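About us

Hello, and thanks for clicking past the home page. I'm Khrystyna Horobets and I look after the day-to-day running of Nesia, which mostly means I write things down, argue about what I've written down, and then change it. We're a small outfit that works out how robots should be used around clothes and other soft things, and we write the house rules for the people who use them. If you've bought a pair of arms and a stack of laundry and you'd like both to last the year, you're our sort of reader.

How we got going

Rüdiger Wendt started the company in the back half of a building on the Warnemari estate that used to belong to an upholsterer (we still find tacks in the skirting). He'd spent years on factory floors where every machine had a thick folder of instructions, and he couldn't understand why people working with small arms on benchtops had a sticky note at best. So he wrote a folder of his own. It was 127 pages long and I don't think anyone finished it, me included!

I joined to make it shorter. The version we hand out now fits on both sides of a card, with a booklet behind it for when you want the detail. We call it the Prurkari code, after the street our first paying customer was on, and it has outlived three office kettles and one change of logo.

What we do all week

Most of our time goes on setting up cells, running garments through them and keeping a proper record of every run. A garment gets laid out, the arms pick it up, fold it, hang it or turn it over, and whoever is on shift fills in the log. Last year's log has 1171 runs in it, and I've read every line, including the ones Lachlan writes in green ink. From the log we can see which rules people follow without thinking and which ones they skip when it's nearly lunch, and those second ones are the rules we rewrite.

The rest of the week we visit other people's workshops, watch quietly for a morning, and go through the code with them over a cup of tea. I love this part. You learn far more from how somebody reaches for the stop button than from anything they've put in a report.

The house rules, more or less

People always ask for these, so I'll give you the ones I'd fight for.

Nobody's hands go into the cell while the arms have power. It sounds obvious, and everyone nods, and then a sleeve creases in the wrong place and you see fingers creeping in. Stop the arms first, check that they've stopped, then fix the sleeve.

Look at the cables before the first run of a session, and again after lunch. You want enough slack for the arm to get everywhere it needs to go, and none of it lying where the gripper is heading. We move each arm slowly through its whole reach and watch the cable all the way round. It takes two minutes and I've never once regretted doing it.

Empty the pockets. Do up zips, take out drawstrings, cut off the swing tags. Detlef Böttcher keeps a jar of everything we've fished out of pockets over the years and it is a truly horrible jar.

Start every garment from a written layout. Ours say which way the waistband points, which side is up and how the legs lie, and we put the garment down the same way each time unless the layout says to vary it. When we do vary it, that goes in the log too.

Fixed things stay fixed. If there's a rack or a stand in the cell, its place is written down, and you check it at the start of the session. Anybody who moves it says so out loud and writes it up before the next run.

A bad run gets logged like a good one. We don't delete, we don't tidy up, and we don't tell anyone off for it. Roswitha Kettler brought in that last bit and it changed the place more than anything Rüdiger or I ever wrote – the log got longer overnight, and a lot more useful.

One person is in charge of the cell at any moment, and their name is on the board. If they go for a coffee, they either hand over properly or the arms go off.

Who we are

Rüdiger still does the first visit to every new customer and still thinks the card should be longer. Roswitha runs training, and she's the voice you'll hear if you ring before ten in the morning. Detlef builds and mends the cells and has strong views about screws. Lachlan McAlister runs the garment sessions, picks the clothes (he has a weakness for loud prints, and they do make a good test) and trains the new starters on the log. I do the writing, the website and the invoices, so if there's a spelling mistake anywhere, that's me.

We also have a long friendship with Segers, a textile hire firm two units down, who let us have their retired stock by the sackful. Nearly everything we practise on has had a working life already.

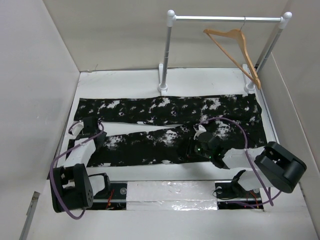
Trousers session in the white cell: both grippers on the lower leg, rack and wooden hanger at the back.

Working with us

If you'd like the card, just write and ask. It's free, it comes in the post, and 105 workshops have it pinned up somewhere already. The booklet costs a little because printing does. You're welcome to copy either one for your own team and change the wording to suit your place, as long as you tell us what you changed, which is how half of our better rules came in to begin with.

Training days run here or at yours. We keep the groups small and everybody gets a turn on the stop button, even the people who only came along to sign the cheque. Bring flat shoes and something to tie long hair back with. Roswitha will send you a list beforehand and she does expect you to have read it!

We revise the code every March. Suggestions can come in at any time before that, and every one gets a reply from a person, usually me. Complaints are fine as well. A workshop manager once sent the card back covered in red pen, and I kept that copy in my desk for ages and used nearly all of it.

And if you're simply passing the estate, come and knock. Use the side door, the front one sticks. If the lamp over the cell is lit there's a run on, so give us a moment and one of us will come out and put the kettle on.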